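Wainwright guesthouses to change bedding rules in the new year

December 31, 2024

Guesthouses and short-stay rooms in Wainwright will have to follow new rules on bedding and room upkeep starting tomorrow, the town's housing office said.

Under the rules, owners must put clean sheets on every bed between guests and keep a written log of each change. Rooms must also have a spare set of sheets for each bed. Owners who fail an inspection will get a written notice and 12 days to fix the problem. After that they face a fine of 200 dollars, rising to 400 dollars for a second failure.

The town council passed the measure in October after a run of complaints from visitors, most of them from the Drara district near the bus station. Until now, guesthouses were inspected for fire safety but not for the condition of the rooms.

Afroza Gamage, who heads the housing office, said most owners already meet the standard.

"We are asking for a clean bed and a record that shows it," Gamage said. "For a small place that is a page in a notebook."

Some owners are less sure. Shahnaz Majumder, who rents out rooms on Cilus Street, said laundry is already her biggest cost after heating. She sends her sheets to Grekemen Laundry across town and pays by the load.

"If a guest stays one night, I lose a good part of the rate on washing," she said. "I will probably go to a two-night minimum."

The council turned down a request to delay the rules until spring. It did agree to let owners share a laundry service and keep a joint log, as long as each room is listed separately.

Inspections will begin in Drara and then move to the rest of the town. Log sheets can be picked up at the housing office.

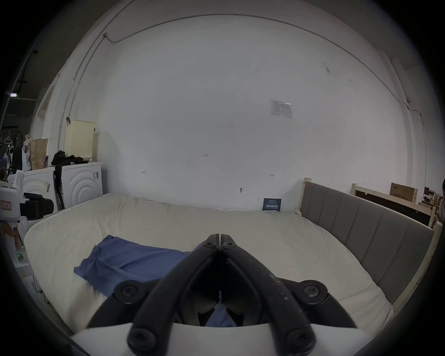
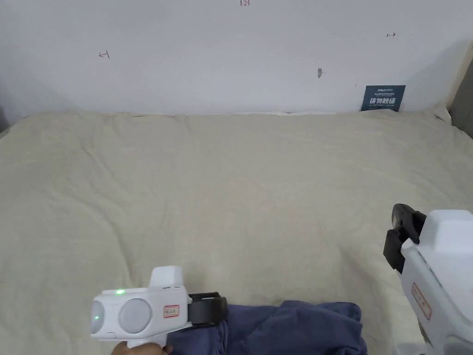
Both photos: a bed covered with a light-colored sheet.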